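Resetting a Shared Worktable Between Sessions

Written by Sidra Siddiqui, checked by Liam Wragg. Last revised in June.
Applies to: the wood-top tables on the upper floor at Hallik.

Scope

A reset takes one person and needs no tools. It covers the tabletop, the small items that live on it, and the floor within a chair's width of the legs. Monitors and desks along the wall have their own procedure and are left alone.

What you need

One packet of 75% wet wipes
A dry cotton cloth
The table's own kit: two pens or markers and a small black notebook

Step 1. Stage the table

Move the pens and the notebook to one side as a group. Lay the pens parallel, caps on, with the notebook next to them. Set the wipes down separately, toward the middle, where they can be reached from either long side. In the photo the kit is on the left and the packet has the center to itself.
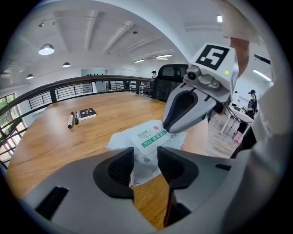 Step 2. Wipe the top

Peel the packet label back only as far as needed and pull one wipe. Press the label flat again before you start.

Work along the grain in straight, overlapping passes, beginning at the end nearest the railing. Fold the wipe to a clean face after each pass. Do not scrub across the grain, and do not leave a used wipe sitting on the wood. Alcohol can dull some finishes – on a table you have not cleaned before, test a spot near a corner and wait 3 minutes.

Marker lines that survive the first pass get a second one with a fresh wipe. If they survive that, note the table number in the Noduvier log and move on.

Follow with the dry cloth. The top should feel dry to the back of the hand before anything is put down on it.

Step 3. Return the kit

Slide the group back toward the far half of the table. The order is markers on the left, notebook on the right. Any loose card goes near the opposite edge, flat and away from the kit, so the next user sees it first. The layout below has the pale blue-green card on its own at the near edge. Put the wipes back on the supply shelf.
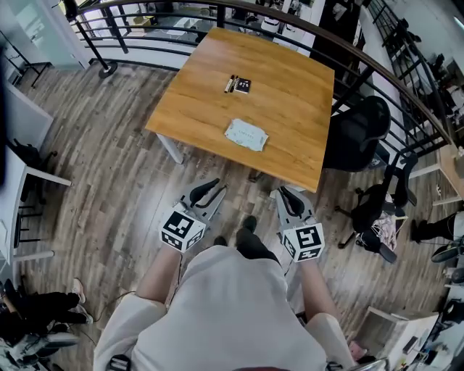
Step 4. Chairs and floor

Check under the table for caps and scraps of paper.
Roll chairs clear of the railing and leave a walkway along it.
Clothing left on a seat stays there until 7 in the evening, then goes to the Cordier locker.
Route any cable on the floor away from the chair casters.

Step 5. Sign off

Initial the sheet for the table. If the packet is down to its last few wipes, write "wipes" beside your initials and a new one will be brought up with the next delivery.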